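Collecting with Branik: your questions

Most of these reach us by message, usually from someone holding a gripper in each hand and typing with a thumb. Answers by Sevim Kahraman, corrections by Alasdair Guthrie, who will have more.

Do I need to know anything about robots?

No. You need two hands, a table and a tolerance for picking up the same cup until it loses all meaning.

What counts as one example?

One task, start to finish. Press record, do the task, open both grippers, stop. If you sneeze halfway through and carry on, keep it. If you answer the door, bin it.

Should I tidy the table first?

Please don't. Our first batch came from the Lamont office, where every mug stood upright on a white desk, and the model learned a great deal about the Lamont office. We want tablecloths, wrappers and cables. Tip things over and leave them there.

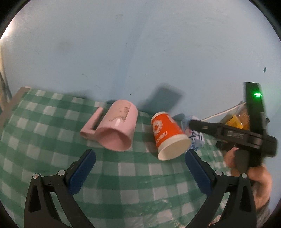

2 min read

Which way should a cup be lying?

Any way you like, so long as it changes. Between examples, move at least one thing. A pink mug on its side with the opening toward you is a different problem from the same mug with its handle toward you, and a paper cup next to it is a third, being easier to crush.

I dropped it. Do I start over?

Pick it up again and keep recording. Drops followed by a recovery are worth having. Drops followed by swearing are also fine, as we don't record sound.

How many examples per session?

Twelve is plenty. Alasdair once did over that without a break and his last few look like a man fighting a crab.

Can I use one gripper?

For tasks on the single-hand list, yes. Everything else needs both, even if one mostly waits its turn.

Why was my upload rejected?

Usually speed. Move as if the mug were full. The other favorite is fingers: if you steady an object with your bare hand, the model has no idea where that help came from and will wait for it forever.

When do I get paid?

In November for anything uploaded by the end of October. Corrections to your bank details go to Sevim, before 11 a.m. if you want a cheerful reply.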